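6th March

Up at six, at the office before Seija. It rained on the way in and my left shoe leaks at the toe. I need to take the pair to the repair place before the month is out.

The count on the Handaneo set stood at 885 this morning. We need 2000 accepted by the end of the month, and accepted is the word that matters. Heikki told me we have recorded 2295 in total since we began, so a lot of them have been thrown out. Most of those were from the first two weeks, when we all moved too fast and the tracking dropped out. The rest were odds and ends: a sleeve in front of the lens, a start button pressed late, two clips saved as one.

Omprakash wrote up the new rules last night and went through them with us at the table. Each example starts with the gripper still for a breath. Then the reach, the close, the lift or the set-down, and a breath at the end. Close slowly. Do not correct the object with your free hand. If you miss the first time, keep going and finish it, and mark it as a retry in the sheet. He wants the retries kept now. Before, we deleted them, and the model that came out of it had no idea what to do after a bad grab. It just opened and closed on air. Bülent showed me the video of that and it did look sad.

I was put on bottle and coaster for the day. The task line reads "place the drink on the coaster" and there is a second one for taking it off again. Seija had cups and saucers in the kitchen. Bülent was on drawers.

I worked at the desk with the shelves. I started with the bottle of tea and left the mug and the red toy on the left where they were, as Omprakash wants things standing near the target. He says a clean desk teaches the model about clean desks.
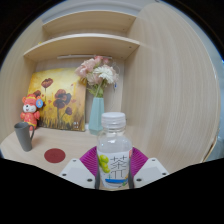
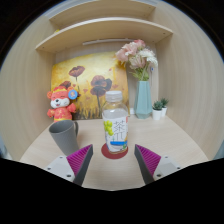

By ten I had found a rhythm. The hard part is the clear plastic. The pads hold it well enough, but if I come in too high I close on the shoulder and the bottle tips, and if I come in too low the fingers knock the coaster and it slides. Just under the middle of the label is best. I tried not to do it the same way each time. Omprakash asked for different approaches, so I did a run from the left, a run from the right, and a run where I began with the gripper turned a bit and had to straighten it on the way in.

Between runs I moved the coaster. A hand's width toward the back, then forward, then over to the right. I forgot to write down the layout change once and had to go back and fix the sheet, which took longer than the run did.

Lunch was soup from home. Heikki ate standing up. He is worried about the disk, which filled up again at noon. He moved the Heltema recordings to the other machine and that gave us room for the rest of the week. Reijo came by while we were eating and asked when he could have the first training run. Omprakash said when we have enough. Reijo asked what enough was. They went into the small room and talked for a while with the door closed. I think the answer was that he can have a test run on what we have, so long as he does not show it to Pesonen yet.

After lunch my wrist was sore. The handle is fine for an hour, but the weight is all out in front and I end up holding it with my thumb. I wrapped some tape around the grip and that helped. Seija says she switches hands every 20 clips. I tried this and my left hand is bad at it, slow and shaky. I asked Omprakash whether I should throw those away and he said no, slow is fine, only mark the hand. So there is now a column for the hand.

The checker software flagged a batch from the afternoon for lost tracking. I looked through them with Heikki. In most of them I had leaned in so close that the camera had little to go by except the bottle. Standing one step back and starting farther out fixed it. I redid the batch and it passed. I should have looked at the first few before recording all of them. I have written this on a piece of paper and stuck it to the monitor.

At the end of the day I had 200 accepted, my best so far. Seija's cups are slower work and she was tired, so I did not say the number out loud. Bülent lost most of his morning to a drawer that sticks. He rubbed candle wax on the runners and it moves now, but then he wondered if a sticking drawer was a thing the model ought to see. Omprakash said to record both. Bülent said the wax does not come off.

Tomorrow I am to do the bottle again with the lights lower, then swap to a can if there is time. Heikki will bring the new pads from Bendard, which are meant to be softer. I am not sure I want softer. I have just learned these ones.

Home by seven. Stopped for bread and milk. At the store I picked up a bottle of oil and noticed that I took it just under the middle of the label, slowly, and held still for a second before I put it in the basket.

Called Mother. Her knee is better and she has started walking to the library again. She asked what I did today and I said I put a bottle down many times. She asked if it was good pay. Shoes to the repair place in the morning if it opens before eight.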